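Play Kitchen Corner: Our Project Report
Hanan Zoubi and Dalal Jaber, Collotcombe

Choosing the pot

We wanted our corner to feel like a kitchen where somebody is always halfway through making soup, and Dalal was set on a real metal pot (she was right, the shine makes all the difference!). A green piece and a yellow one went in as the vegetables.

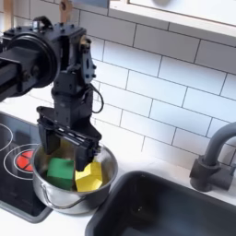 Our whole budget was 200, so most of the other things came from the Saliba swap shelf, and we spent a very happy afternoon in May sorting through it all.

Setting up the stove

The cooktop is black with red burners, and we left the carrot out beside the pot, like something still waiting its turn. 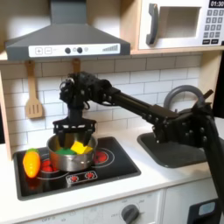 What we would change

More counter space, and a second pot.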